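The school magazine that printed what it liked

I was fourteen when I got onto the editorial team of the Treststead school magazine, mostly by being the only one in my year who could type. It came out every August, 119 copies, stapled by hand, and it caused more trouble than anything else in the building.

The worst of it was the letters page. We'd had a piece in from a prefect saying girls shouldn't captain the mixed debating side (he really did write "temperament", I can still see it), and our staff adviser, Mr Lodhi, let it run. Dinesh Lodhi believed in printing things. He also believed in answering them, so he rang me at home on the Friday evening and told me I had the weekend to write a reply.
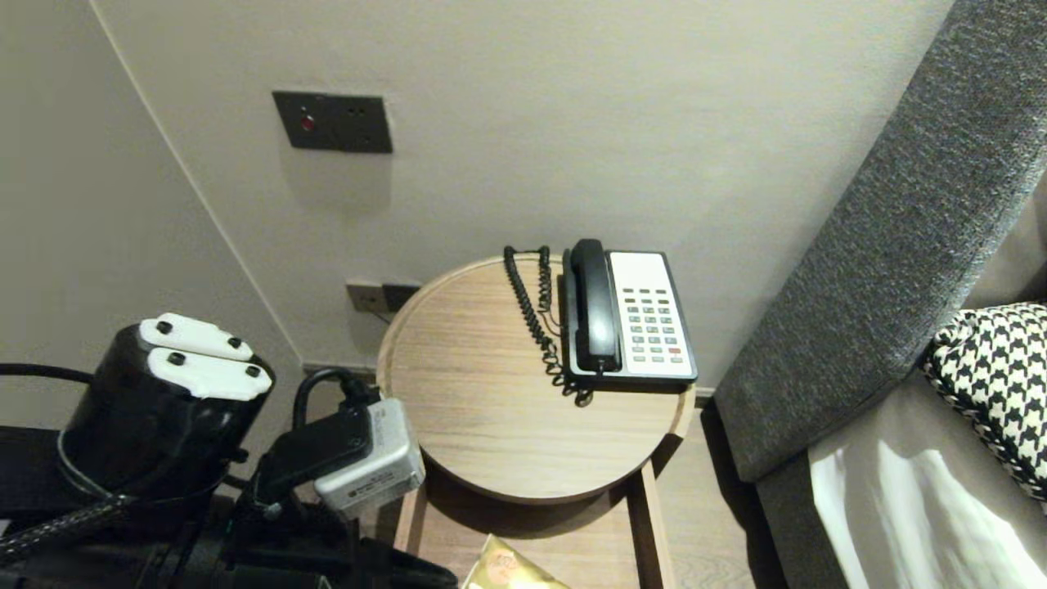

I wrote four versions. The first was mostly insults. The last was quite dull, to be fair, but it had the results of every debate we'd won that year and who had been speaking, and I was terribly proud of it. Both pieces went in side by side and by Monday lunch I had parents I'd never met telling me what they thought of me!

I went back to all this last month when I read that Bomton, the school down the road, has started having its magazine checked by a lawyer before it goes to the printer. Every page, 24 of them, poems included. The current editor there, a very sharp sixth-former called Kiria, told me they lost two articles this year. One was about the canteen. She's still cross, and I don't blame her.

I do see the other side. A school magazine has the school's name on the cover, and a fifteen-year-old who gets written about nastily in it has to walk past the people who read it. I'd have pulled the prefect's piece if he'd named anyone. Mr Lodhi says he would have too, though he took almost a minute to say it.

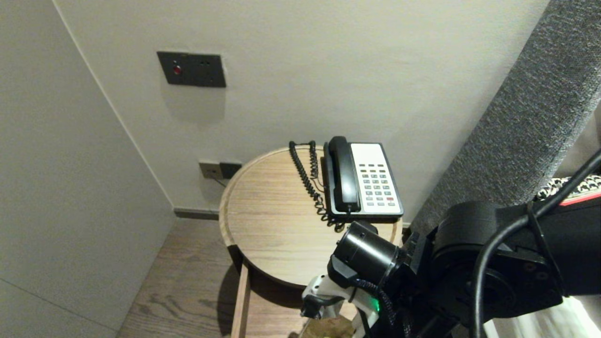 What Kiria's team did next

They printed the canteen article themselves, on a single folded sheet, and handed it out at the bus stop. Sisodia, the head, asked for a copy and sent it back with the spelling corrected. It goes in next year's issue, at full length, with a reply from the kitchen.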